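Review solicitation

Review solicitation is the practice of asking customers to leave a public review of a business after a purchase or visit. It is used mostly by firms that depend on local trade, such as laundries, dentists, repair shops and restaurants, and it forms part of the wider field of online reputation management. Requests may be made in person, on a printed receipt, by text message or by email.

Background

Before the spread of online review sites, businesses collected comments on paper cards kept near the register. The cards were read by the owner and rarely seen by other customers. After 2000, as directories and map services began to show star ratings beside a business name, the comments became public and owners began to ask for them more directly.

Software for sending requests followed. One early product was Seltberg, which connected to a shop's booking system and sent a single email after each completed order. Culten, a later competitor, added text messages and a reminder. Both were sold by monthly subscription, with a limit of 3000 messages per month on the basic plan.

Methods

The simplest method is a spoken request at the counter, often backed by a small card with a short web address or a square code that opens the review page. This costs very little but depends on the staff remembering to ask.

Automated requests are triggered by an event in the business's records, such as a paid invoice or a finished pickup. The message usually contains the customer's first name, one or two sentences and a link. Timing varies by trade. A restaurant may send its request the same evening, while a laundry or dry cleaner tends to wait until the customer has had the clothes at home for a day or two.
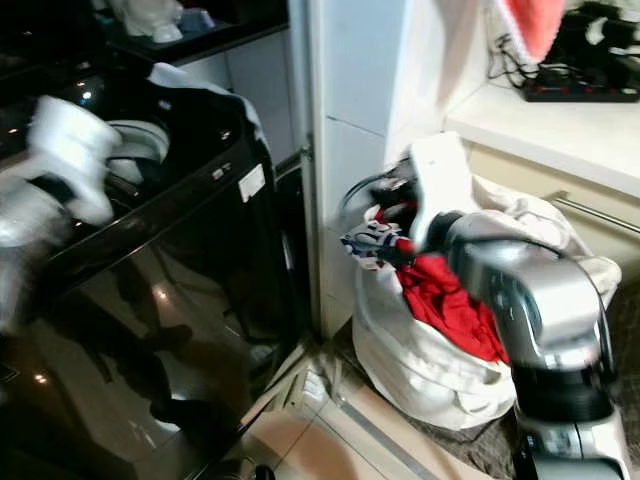
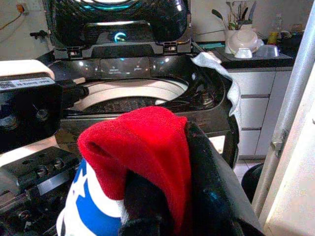
Red fabric among the laundry

Reminders are common but are normally limited to one. Repeated messages lead some customers to unsubscribe, and others mention the messages in the review itself.

Review gating

Review gating means asking customers privately how satisfied they are and then sending only the satisfied ones to the public review page. Unhappy customers are shown a private feedback form instead. The practice raises the average rating but gives readers a false picture of the business, and many review platforms forbid it. Culten offered a gating option in its first version and removed it in December of the following year.

Incentives are a related issue. A discount or gift offered in return for a review may break platform rules even when the customer is free to write a negative one. Some businesses hold a prize drawing for all reviewers, but this is also restricted on many sites.

Example of use

Phetsri, a family-run laundry chain with six branches in and near Clirkthorpe, began sending automated requests under its manager, Uthai Petchrat. Each branch had its own listing, and the requests were set up so that the link matched the branch where the order was picked up. By February 2, 2021, the chain had received 392 reviews through the system. Petchrat later dropped the reminder message for regular customers, who had been getting a request with every order – in some cases twice in one week.

The branches also changed how they answered reviews. Replies had been written at the main office and were often identical. They were moved to the branch managers, who could look up the order in question.

Criticism

Critics argue that heavy solicitation fills listings with short reviews that say little beyond the rating. There is also a concern that firms with larger budgets can gather reviews faster than small competitors offering the same quality of service. Privacy is a further point of dispute, as customers who gave a phone number for a pickup notice may not have agreed to receive other messages.

See also

Local business listing
Online reputation management
Customer feedback
Star rating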